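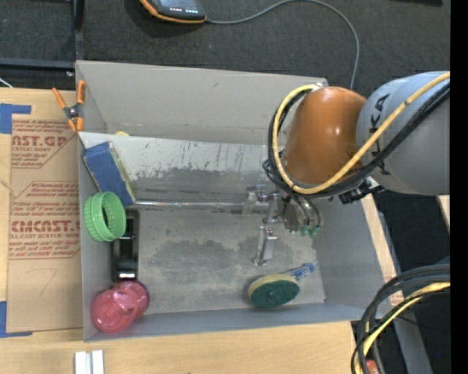
What Are Everyday Things Made Of?

By Kerttu Nieminen
February

Look in a kitchen drawer or under the sink and you will find things made of many different stuffs. A sponge is soft. A jar lid is stiff. A metal shelf is cold when you touch it. The stuff a thing is made from is called its material. People who make things pick a material that suits the job.

Plastic

Most plastic starts out as oil or gas from under the ground. Factories turn it into small beads, melt the beads, and push the melted plastic into a mold. A mold is a hollow shape, like a gelatin mold or an ice cube tray. When the plastic cools it keeps the shape of the mold.

Plastic can be any color. It can also be clear, or translucent. Translucent means that some light gets through but you can't see sharply what is on the other side. Many drinking cups are translucent. Hold one up to a window and put your hand behind it. You will see a blurry shape.

Acrylic is a kind of plastic that can be as clear as glass. It comes in flat sheets, and it is lighter than glass and harder to break. It does scratch easily. New sheets often come with a covering on both sides that is peeled off at the end.

Metal

Metal is strong and lasts a long time. It comes from rocks called ore, which are dug up and heated until the metal runs out or can be separated. Some metals are rolled flat to make plates and shelves. Some are made into long round rods. A bracket is a piece of metal bent or shaped to hold one thing to another.

Metal feels cold because it carries heat away from your hand quickly. A wooden spoon in the same room is the same temperature, but it doesn't feel cold. Try it with a metal spoon and a wooden spoon that have been in the drawer all night.

Sponge

A sponge is full of tiny holes. Water goes into the holes and stays there until you squeeze it out. Long ago all bath sponges were sea animals that lived on rocks under the water. You can still buy those, but most sponges in a kitchen today come from a factory. Some are plastic foam and some are made from wood fiber.

The green side of a scrubbing sponge is a different material. It is a mat of tough, tangled threads with rough bits stuck to them. The rough bits scrape off dried food. Some sponges have a handle, so your fingers stay out of the dirty water.

Try It: A Sorting Box

You need a shallow box, a grown-up to say what you may borrow, and 10 small things from the house. Leave out anything sharp, such as a tape dispenser with a cutting edge.

1. Put everything in the box.
2. Sort the things by material. Some will be made of two or more. Put those in their own pile.
3. Sort them again by color, and then by whether they bend.
4. Ask a friend to guess how you sorted them.

Words to Know

Material: what a thing is made from.
Mold: a hollow shape used to form something.
Ore: rock with metal in it.
Translucent: letting some light through.

Plillach Children's Pages, P.O. Box 1203, Divcombe | Copyright Plillach | Contact us | Back to top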